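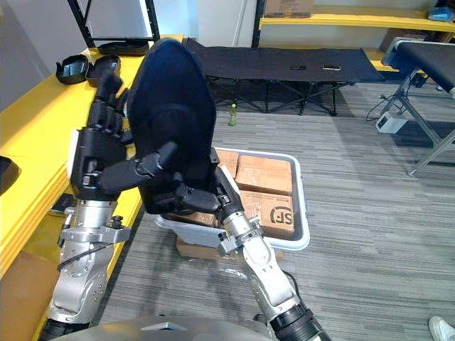 February 6, 2024

Open afternoon at Grorkum. Left on the early bus and was at the Pravstead site twenty minutes before the doors opened, so I stood in the entrance and read the fire notices. Visitors were taken through in two groups. I was in the second, which meant the machine had already been running for a while when we got to it.

The demonstration room is carpeted and smaller than I expected. The robot has two arms and a jointed hand on each. The task was handling padded parts, picked because they are awkward: soft on the surface, rounded at the edges, no flat face to take hold of. One hand presses at the side and the other comes underneath. I had assumed a suction cup or a plain clamp would be the sensible choice for this sort of thing. The presenter's answer was that a cup will not seal on the cover fabric and a clamp leaves a mark. I can accept the second point. The first depends on the fabric, and I would like to see figures.

They did give some figures. Grip force is limited to 26 newtons per finger in the current settings. The control loop runs at 400 hertz on the hands and 100 on the arms, and the mismatch is dealt with in a layer they call Yip, which holds the last arm position and lets the fingers correct against it. I asked what happens when the arm is moving quickly and the held position is out of date. The reply was that they do not move it quickly. Fair enough, and it matched what I saw. The motion was slow throughout, with a pause before each change of grip.

I watched 5 attempts from start to finish. Four went through. On the third the part turned in the hands and the operator stopped the run, reset and began again without comment. I thought better of them for not hiding it.

Noise was low, mostly gear whine from the wrists. I did not get a clear answer on finger wear. The cable routing along the forearms looks vulnerable to me and I said so. It was written down.

Tea afterwards in the corridor. Spoke to two people from Cekia who want something similar for returned goods, where every item is different, and who seemed to think it was nearly ready for that. I do not. The part, the lighting and the starting position were all known here.

Grorkum will run another one in November, with the newer hands if they are finished. Put my name on the list. Bus home was late and I lost one glove, probably under the seat.

To do: look up friction values for coated foam, and send the question about wear by email.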